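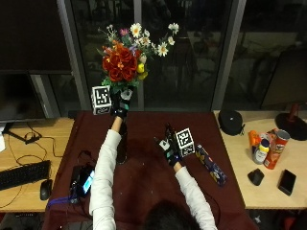

What has the grant paid for since the last report?

Mostly artificial flowers, cloths and boxes, plus the hire of the room at Jistholm. Of the 600 pounds awarded for this stage, almost all has been spent, and the receipts are attached to the posted copy of this report.

Robichaud Table Flowers - second progress report to the Enen Fund
Sep 8, 2018

Work since July

The first report covered the choice of flowers. This one covers arranging and storing them. We now have 30 bouquets ready to lend to care homes, halls and small churches that cannot take fresh flowers or have no one to water them.

The bouquets are all artificial. The large ones have deep red-orange roses in the middle and white daisies with yellow centres spreading out beyond them, and then small pink and purple blossoms, yellow buds and green leaves nearer the stems. We tried an all-rose version early on and dropped it. It looked heavy on a small table and used up the most expensive stems. Daisies fill the space for a good deal less money.

Each bouquet is picked up by the stems and never by the heads. This sounds obvious, but the rose heads on our first batch came loose through careless handling and had to be glued. The rule is now on the sheet that goes out with every loan.

Cloths

We settled on dark maroon for the tables. The red-orange roses sit well against it and the daisies stand out. The drawback is that every white speck shows, and arranging leaves plenty of them, so a cloth needs brushing after each session. We have added two clothes brushes to the kit. Borrowers may use their own cloth if they prefer.

Boxes

The long boxes with the dark blue floral pattern have been kept for the smaller sprays. They are too narrow for the large bouquets, which need a deeper carton. We asked Clusia for a price on 65 plain cartons and the quote came in higher than we had allowed for. We have ordered a part quantity for now and will reuse what we can.

Problems

Storage at Jistholm is tight. The cupboard we were promised is shared, and some leaves were bent when other things were stacked on top. They straightened well enough with warm water. We would like a shelf of our own before winter and have asked for one.

The loan form was too long. It has been cut to a single page.

Next stage

Loans begin once the remaining cartons arrive. Each borrower will keep a bouquet for two months and then swap it for another. We will ask them how the flowers stood up to dusting and whether the size was right for the table.

We are not asking for more money at this point. If the carton price does not come down we may ask to move part of the room hire budget across, and will write separately about that.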